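BENCH NOTES: HANDS, PARALLEL JAWS AND A LOT OF CABLE

Spring newsletter, workshop pages, 2021-04-29

Quick one this time as the bench is booked solid and I'm typing between runs. Short version – we've had the fingered hands on the arms long enough now to say something useful about them next to the old two-jaw grippers, and several of you have been asking. So. Grippers it is. The piece on lighting gets bumped to the next issue, sorry.

For anyone who missed the November issue, the question was simple. The Lomitico job needs us to pick up small printed parts, turn them over, and put them down facing a given way. White blocks with holes in, black flanged bits with a boss in the middle. Nothing heavy. Nothing fragile either. The jaws could lift all of it. What they couldn't do was turn a part over without putting it down and coming at it again from the other side, and that was eating the day.

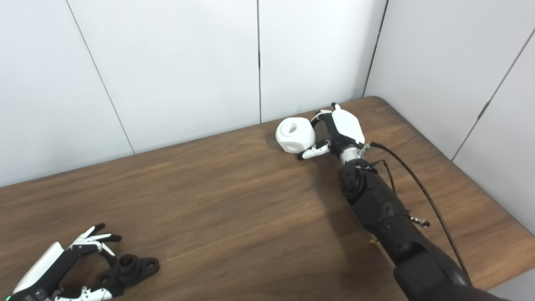 Workshop editor, Bench Notes

Right, the hands. We run them as a pair, left and right, same design. First impression from everyone on the bench was that they look like a lot of trouble, and the first week agreed with that. More joints means more to go wrong, more to zero in the morning and more places for a setting to be a tiny bit off. With the jaws you have open, closed and how hard. With a hand you have a thumb that may or may not be where you think it is.

Good points first.

Wrapping round a part works. A jaw gripper wants two flat parallel faces and sulks if it doesn't get them. Most of our white parts have bevels or curves somewhere, so with the jaws we were forever making new pads, and the drawer of pads is a disgrace. With the hand you close the fingers over the top, bring the thumb in underneath and it more or less sorts itself out. Same grasp, different shapes, no pad change. That alone has saved us a fair bit of faffing.

Nudging works too, and I did not expect to be writing that. You can use the thumb by itself to push a part round a few degrees before you pick it up. With the jaws we had a whole routine for this (close, shove, back off, open, come down) and it was ugly.

Now the bad points.

Speed. The hands are slower, full stop. On a plain lift and place with no turning, the jaws win every time and it isn't close. If all you do is move boxes from A to B, keep your jaws and skip to the back page.

Fingertips. Anything low and flat is a pain. The flange parts lie flat on the table and there's not much to get hold of except the boss in the middle. The jaws go straight down on the boss and lift. The hand has to get its fingers down and round without knuckling the tabletop, and our first settings had it tapping the wood far to often. Raising the wrist and coming in shallower helped. Still not happy with it.

Cables. I could fill the issue with cables. The arm wants to rotate at the wrist, the hand wants its cable, and those two wants don't agree. Too short and it pulls on the connector at full turn. Too long and the loop swings about and catches things. We ended up with a generous loop off the wrist and the rest kept in close down the forearm, and I'd say start there. Check it by hand with the power off, all the way round in both directions, before you run anything.

Wrist fit. Not exciting but write it down – check the wrist ring is fully home and square before calibrating. We didn't, once, and spent a morning blaming the software.

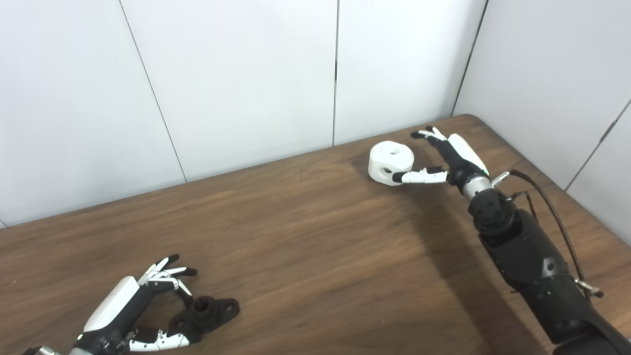
Over at Ellberg they had the opposite experience with the thumb, and wrote in after the last issue to say so. Their view is that pushing a part with one fingertip is asking for it, as a round part will roll or spin away from you as soon as you're off centre, and they would sooner have a cheap fixed stop on the table and shove everything up against that. They also think we're being unkind to jaws. A decent set with soft pads, they say, and a wrist that turns properly, would do nine tenths of what we want for a lot less bother.

Fair enough on the stop. We tried one and it does help, but we keep changing which part goes where and it was always in the wrong place. On soft pads I half agree. They're lovely for a week and then they pick up dust and go shiny. If anyone has found a pad that lasts, write in, please.

Controllers, briefly. We tried the fingers two ways. First was position only, where you tell each joint where to go and it goes there, part or no part. Fine in free space, horrid on contact. Second was position with a limit on effort, so the finger stops pushing once it meets something. Much better, and I wouldn't go back. The catch is setting the limit. Too low and the grip lets go half way through a turn. Too high and you're back to shoving the block across the table. We set the thumb lower than the fingers and that seems to be the trick, at least with our parts.

Camera position came up as well, as the Villanueva lot asked. We like a view from the head end, looking down over both hands. You get both parts and both hands in one view, which makes setting up a lot easier. The weakness is that the arm casts a shadow across the table, and the hand hides whatever it's holding at the exact moment you want to see it. A second camera at the wrist would fix the hiding and give us yet another cable. See above re cables.
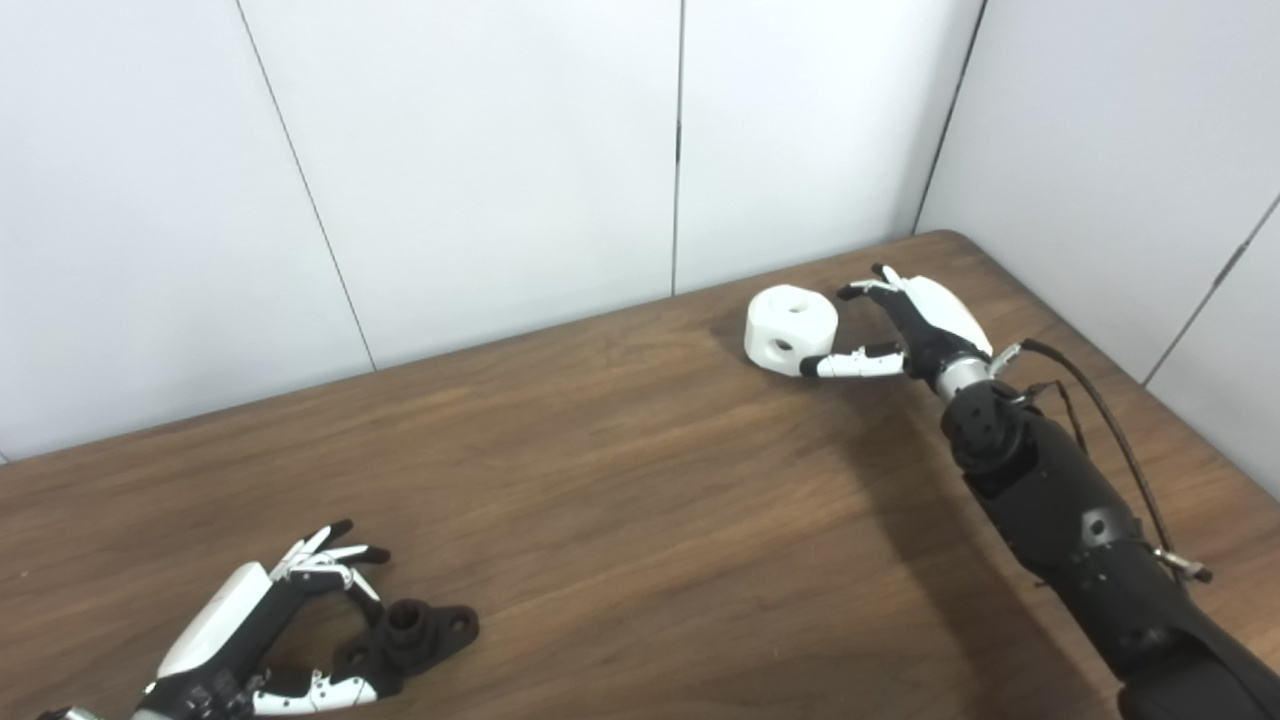
Then there's the reach. Parts near the back of the table are harder than parts near the front, for hands and jaws alike, but the hand suffers more as it's longer past the wrist and needs room for the fingers to open. Leave more space to the wall than you think. We've moved our pick area forward twice and will probly move it again.

Two-handed work we've barely touched. The plan is right hand holds the white part, left hand brings the flange to it, and the two meet somewhere over the middle. The Aveo bench want that for their own fitting job so we may share the setup time. Getting both arms to agree on where the middle is will be the fun bit.

Where that leaves us – jaws stay on for the plain sorting work, hands go on for anything that needs turning. Swapping between them takes 19 minutes if the bolts are where they should be. They are never where they should be. Please put the bolts back in the tray marked 2 and not the other one.

Settings for both grippers are in the shared folder under job 2529, including the thumb limits and a drawing of the cable loop. If you change anything save it as a new copy, don't write over mine.

Next issue, lighting, and a proper go at the flange pick. Letters and moans to the usual address.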